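About Dranberg

Dranberg is a records and bookkeeping school for adults. We teach people who want office work, or who already have it and were never shown how to do the paper side of it properly. We have one building, two classrooms, a reading room and a small office at the front.

The school was started by Éabha Cullinane, who had worked for years in the accounts department of a freight company called Fitar. When Fitar closed its local branch, a number of her coworkers found that they knew that company's way of doing things and not much else. She ran an evening class for them in a borrowed room in June. The class filled up, so she ran it again in the fall, and the school grew out of that.

What we teach

The main course is Office Records and Accounts. It runs for 100 class hours and covers filing systems, invoices, payroll basics, bank reconciliation, retention periods and business letters. Students work on the books of a made-up wholesaler called Pongsiri, which has suppliers, late payers, a delivery van and a very untidy petty cash tin. By the end of the course each student has closed a full year for Pongsiri and handed the file to a classmate to check.

We also offer shorter courses:

Payroll for Small Employers
Spreadsheets from the Beginning
Records for Clubs and Nonprofits
Returning to Office Work

The short courses are open to anyone. The main course asks for basic arithmetic and a reading level good enough to follow a contract. We give a placement test before enrollment — it takes less than an hour and there is no charge for it.

How classes work

Classes are small and most of the time is spent working. A teacher explains a task at the start, students do it, and the last part of the session goes over what came up. We use both paper and software. Many of the employers who hire our graduates still keep signed originals, and a person who can only find a document by typing its name into a search box will have trouble there. 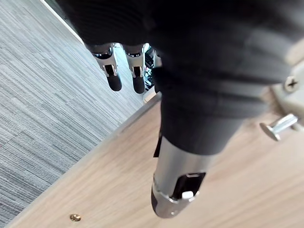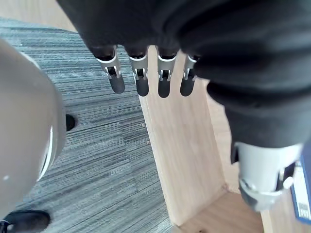
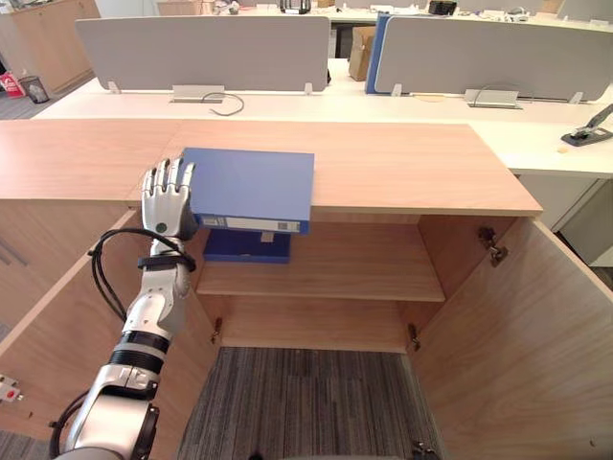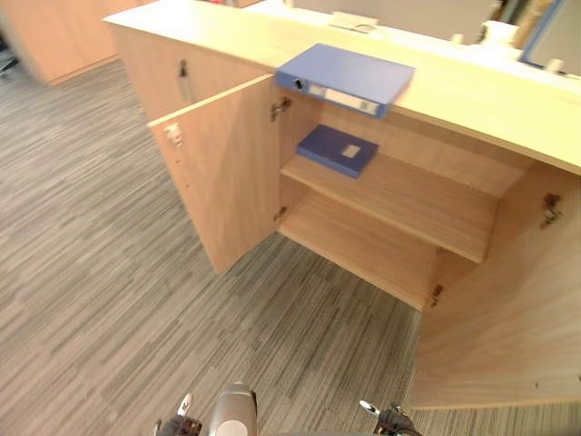 Software is taught in the second half of the main course. We use Drista, a bookkeeping program written for us by a former student, and students may keep using it after they finish. It does the same things as the larger programs with fewer menus. Students who need a particular commercial package for a job can ask for extra sessions on it.

There is one written exam and one practical. The practical lasts a morning: each student gets a box of unsorted papers and has to produce a working file, a ledger and a list of what is missing. Anyone who does not pass may take it again within the year without paying a second fee.

Our students

As of September 21, 2022, 584 people have completed a course with us. Of those, 437 took the main course. Most are between jobs or changing jobs, and some run a business of their own and got tired of paying someone else to sort receipts. Day and evening groups cover the same material, and students can move between them if their shifts change.

Fees and help with fees

The short courses cost $235 each. The fee for the main course depends on the term and on whether you attend days or evenings, so please ask the office for the current sheet. Payment by installment is possible for all courses. We hold back a few reduced-fee places each term — apply for those early, with a short letter saying what you hope to do after the course.

Visiting

You are welcome to sit in on a class before you sign up. Call or write to the office first so the teacher knows to expect you. The front entrance has a ramp, and the reading room is open to current and former students whenever classes are on. Street parking is limited in the evening, but the bus stops at the corner.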